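Stemell Sales Practice Data
README for release 2.1

Overview

Stemell is a set of flat files for practicing data cleaning, joins and star-schema modeling in a spreadsheet or BI tool. It was put together by Dario Messina and Veerle Peeters for the second unit of the Grasso evening course. The files hold made-up transactions for a small chain of shops. No row comes from a real customer.

The files are left messy on purpose. If you only want clean tables, use the clean folder and skip to Relationships.

Contents

raw/orders.csv – one row per order line, 1062 rows
raw/products.csv – 79 rows, one per product code
raw/customers.csv – 500 rows, one per customer ID
raw/returns.csv – 63 rows
clean/ – the same four tables after the steps below, plus calendar.csv
model/ – a diagram of the finished model in SVG and PDF

All CSV files are UTF-8 without a byte order mark. The separator is a semicolon, except in returns.csv, where it is a comma. Decimal mark is a period everywhere.

Fields

orders.csv

order_id – text, eight characters. Not unique, because an order can have several lines.
line_no – integer, starts at 1 within each order.
order_date – text in raw, date in clean. Raw values mix month-first and year-first formats.
customer_id – text. Leading zeros matter. Set the column type before the tool guesses it.
product_code – text. Some values have trailing spaces.
qty – integer.
unit_price – decimal, before tax.

products.csv

product_code – text, unique after trimming.
product_name – text.
category – text. Raw has mixed case and two spellings of "stationery".
list_price – decimal.

customers.csv

customer_id – text, unique.
region – text, may be blank.
signup_date – date, year first.

returns.csv

order_id, line_no – together these point to one row in orders.csv.
return_date – date, year first.
reason – text, free entry.

Cleaning steps

1. Load all columns as text.
2. Trim product_code in orders and products.
3. Parse order_date. Year-first values contain hyphens and month-first values contain slashes, so one conditional column is enough.
4. Set category to lower case, then map the variant spelling.
5. Replace blank region with "unknown". Do not drop the rows.
6. Build a line key from order_id and line_no in both orders and returns.
7. Set final types and load.

Step 2 has to come before any merge. Tools differ in how they treat trailing spaces when matching, and the results will not agree between participants.

Relationships

orders is the fact table. products and customers join to it one-to-many on their keys. calendar joins on order_date only. returns joins one-to-one on the line key; not every order line has a match. Marek Baláž prefers to merge returns into orders as two extra columns, and the check totals come out the same either way.

Known issues

Three products in the clean folder have a list price lower than the unit price charged. These are left in for the chart exercise on outliers.
The calendar table ends in December and has no fiscal year column.
The Fandeo import template reads line_no as a decimal. Change it by hand after loading.
The reason field in returns.csv has not been grouped.

Changes

2.1 (28 July 2024) – fixed quoting in returns.csv, added the PDF diagram. Reported by Marisa Barbieri.
2.0 – calendar moved out of the workbook into its own file.
1.4 – customer_id changed from integer to text.

Use

Free for teaching and self-study. Keep this README with the files if you pass them on. Corrections go to Ubaldo Bellini through the course page – please include the file name and row number.

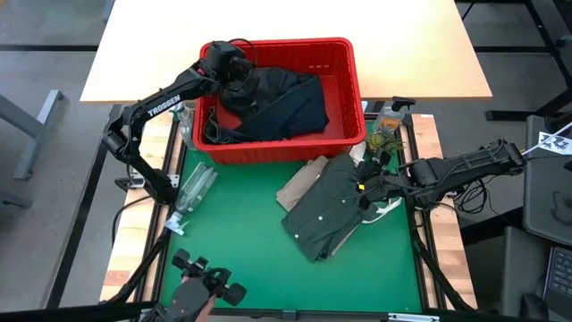
Dark clothing in a red plastic bin, with two black robot arms.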